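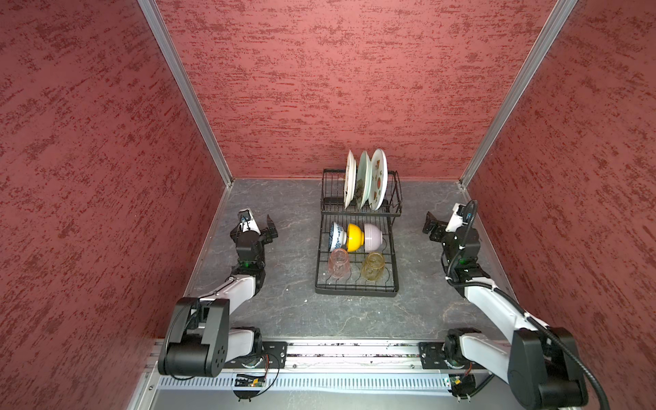 04/07/2023

Rack day! I've been promising myself a whole day on the dish rack since we got the small bench back, and apart from one long phone call with Flollby about carton sizes I pretty much got it. Writing this up before I go home because if I leave it until tomorrow I'll remember the conclusions and forget how I got there, and then I'll have to do the whole thing over (see: the drawer organizer, which I did three times).

So, the rack is the black wire two-tier one, and for these notes I'm calling it the Sturnness because that's what the folder is called, even though the name may well change before September. Weighed it first thing, empty, on the parcel scale: 1,062 g. I had it in my head as lighter. It feels lighter in the hand, probably because it's mostly air.

Setup is on the gray marbled top with the red mottled walls. I still like those walls a lot. Black wire shows up against the red much better than I expected, and on the gray it goes a bit quiet down at the bottom where the front tier sits, so if anybody wants to sketch the lower wires, do it with a lamp on.

**Plates first**

Plates go in the raised tier at the back, on edge. That part isn't controversial. What I wanted to know was how they look and behave when you mix them, because every rack drawing we've ever made has a row of identical white plates in it and I have never in my life seen a kitchen like that. So I pulled from the odds-and-ends shelf: the cream one, the mint green one with the brown plant on it, and the white one with the orange and brown pattern. Three is plenty for that tier to look used without looking stuffed.

They tilt. All of them tilt a little, and not all by the same amount. I spent longer on this than I meant to. You can nudge a plate straighter and it'll stay for a bit, but it really wants to settle into its own lean, and I've decided to stop fighting that. The patterned white one also likes to turn so you see its face, which is kind of nice to look at if it's your pretty plate and a nuisance if you're trying to slide a neighbor in past it.

Things I tried with the plates, in no real order:

- Closer together. Looks tidy, dries worse, and my fingertips hit the next plate every time.
- Spread right out. Easy to load, and the tier fills up long before the sink is empty.
- All faces the same way. Much better! I'd do this at home now.
- Alternating faces. Don't bother.

I also want to move away from calling the back tier "the plate tier" in the folder. The minute you call it that, people start asking for dividers shaped exactly for a plate, and then it's useless for a chopping board or a pan lid. "Upper tier" is fine. I've changed it in my own notes and I'll do the drawings when I get a minute.

**Bowls, which took the rest of the morning**

The bowls on the front tier are where I had the most fun. I had the white one with the blue flowers, the yellow one, and the pale lavender ridged one, and the question was upside down or sideways.

Upside down is what my hands do automatically. It's quick, it's stable, and it eats the entire front tier. Sideways, with the openings all pointing left and the feet pointing right, they sit in a row and almost nest, the yellow right up against the foot of the flowered one. It's a lovely little line of bowls! And it leaves you all that wire out front for the rest of the dishes.

The catch is that sideways only works if you commit to it. Put the first one in facing left and the second one facing right and they knock rims, and then everything goes crooked and you're rearranging with wet hands. I think a rack could hint at the direction somehow. The small curved dividers already sort of do it, if you know to look, but I didn't know to look until I'd loaded the thing a dozen different ways. Maybe a slightly taller curve on one side? I'm putting that down as a maybe. Wire bending is not cheap to change and I'd want to feel it in cardboard and coat hanger first.

The ridged lavender bowl needed a bit more attention than the other bowls. You set it down, let go, and it shifts round a touch as a ridge finds its wire. Then it's steady. The smooth ones roll a bit more freely and you have to lean them on a neighbor. I hadn't thought about ridges helping at all, I only picked that bowl for the color.

Water test on the bowls: I put 200 ml through a watering can over the row, slowly, and then went and made a coffee. What was left sitting in the bowls when I came back was mostly in the curve right behind the lower lip, which makes sense when you think about the angle. Tip them a hair further forward and it runs out. Tip them more than a hair and they fall on their faces. So there's a window and it's a small one. I've marked the good angle on a piece of card and taped it inside the cover of this book.

**Break for Flollby**

The phone call. They'd like the flat-packed carton to be shallower, of course they would. I said the upper tier is the height it is because plates are the height they are. They asked whether the upper tier could fold. I said I'd think about it, and I have now thought about it over a sandwich, and I don't love it. A folding joint at the back is exactly where water sits. But the first run is 3,000 and they do have to put them somewhere, so it goes on the list.

**Afternoon: loading from the side**

After lunch I wanted to look at the whole business of getting things from a pile to the rack, the way it happens next to a sink. Nobody's dishes start in the rack, and all my morning notes were about a rack that was already loaded and looking good. So: a cluster of things over on the left, rack toward the back of the table, and see what's awkward.

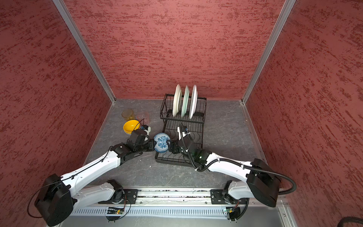

*Amber glass, clear cup and yellow bowl waiting on the left, plates up top, blue floral plate held above the rack.*

The mix on the left was the amber glass standing up at the back, the clear cup next to it, and the yellow bowl in front. Note for whoever sets up next time: use something other than that clear cup. It vanishes against the gray. I knocked it over with my sleeve reaching for the bowl and was properly surprised to find it there.

What I learned about order. If you do bowls first you get a nice row and then you're reaching over it to get the plates into the upper tier, and a dripping plate passing over a row of bowls is silly. Plates first, then bowls, then glasses and cups along whatever is free in front. It sounds obvious written down. I've been washing dishes in the opposite order my entire adult life (glasses first, while the water's clean) and I bet most people have, so the rack has to cope with both.

Glasses first means the glasses take the front edge, the bowls squeeze in behind them, and every plate goes over the top of the lot. With a high upper tier you really do have to lift. I tried it from the front and from the left, and from the left it's better, because you can slide a plate in along the row. From the front you come down onto it from above. So there's possibly a case for telling people to stand the rack sideways on to the sink? Or for having a drawing on the carton. I'd rather do a drawing, I don't think anyone reads instructions for a dish rack.

The blue floral plate is the one I'd keep as a test plate, by the way. Round, white, busy enough in the pattern that you can tell from across the room which way it's facing. It also goes nicely with the flowered bowl, although I don't think they were bought together.

**Glaze marks**

Quick one for the Oprea side, they'd asked about scuffs on decorated pieces. I went over the plates and bowls with a damp white cloth at the end of the day, looking for black from the wire coating. Nothing on the bowls. A tiny gray line on the rim of one plate that came off with a thumb, and I'm not certain it wasn't there already. I should've wiped everything before starting. Doing that next time, and the card in the lid of the box now says WIPE FIRST in big letters.

**Thick rim**

I keep changing my mind about the thick black rim on the front tier. In the hand it's great, you can pick the whole rack up by it and nothing pinches. It also makes the front look finished, where thin wire all the way round would look like something out of an oven. But cups hate it. A cup set down half on the rim and half on the thin wires rocks, every time, and you only find out once you've let go. Either the rim drops a little below the wires or the first gap moves in. I'd start with dropping it. I've asked the wire people at Plallameck for 2 samples with the rim lowered, no other changes, please please no other changes, last time we got a different coating as well and couldn't tell what we were comparing.

**Left to do**

- Mugs. Haven't touched mugs. Handles are going to be a pain on those curved dividers.
- Cutlery, and whether it gets a basket or we let people use a jar.
- Redo the water test with the bowls at the taped angle and the plates loaded as well, drips from above and all.
- Something big. A salad bowl or a mixing bowl, see if the front tier can take it with the plates still in.
- Cardboard version of the taller curve.
- Rename the tiers in the drawings.
- Ring Flollby back about folding (say no nicely, bring the rust argument).

The tableware goes back in the crate by the door, yellow bowl on top so it doesn't get sat on by the plates. Tray under the rack needs emptying before anyone moves it, I filled it twice and only remember emptying it once.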